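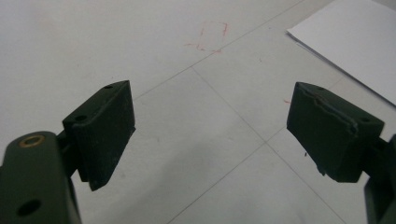
3.2 Erhebung der Lagerbedingungen

Die Untersuchung der Lagerbedingungen erfolgte in den Haushalten der Siedlung Koster, deren Gebäude überwiegend ohne Unterkellerung errichtet wurden. In die Auswertung gingen 81 Haushalte ein, die den Fragebogen vollständig beantwortet hatten. Weitere 9 Rückläufe blieben wegen fehlender Angaben zur Wohnfläche unberücksichtigt.

Erfragt wurden Art und Ort der Vorratshaltung, die Häufigkeit des Einkaufs sowie die Menge der im Vormonat entsorgten Lebensmittel. Als Vorrat galten ausschließlich Trockenwaren und Konserven; gekühlte und tiefgefrorene Produkte wurden gesondert erfasst und sind Gegenstand von Abschnitt 3.4. Die Einordnung der Lagerorte folgt dem in der Teilstudie Plorura entwickelten Schema, das zwischen Küche, Nebenraum und Flur unterscheidet.

Abbildung 4: Detailaufnahme, Arm und linke Backe in dunklem Olivgrün.

In Wohnungen mit einer Küchenfläche von weniger als 9 Quadratmetern verlagerte sich die Vorratshaltung häufig in den Flur. Die Befragten begründeten dies vor allem mit fehlendem Schrankraum, seltener mit der Nähe zur Wohnungstür. Ein Zusammenhang zwischen Lagerort und entsorgter Menge ließ sich nicht nachweisen. Dagegen gaben Haushalte mit wöchentlichem Großeinkauf höhere Verluste an als solche, die mehrmals wöchentlich einkauften.

Die Angaben zur entsorgten Menge beruhen auf Selbstauskünften und dürften die tatsächlichen Verluste unterschätzen. Ein Abgleich mit Wiegeprotokollen, wie er in der Vergleichssiedlung Vovlow für 30 Haushalte vorliegt, war in Koster nicht möglich. Die Ergebnisse beider Standorte werden deshalb in Tabelle 5 getrennt ausgewiesen.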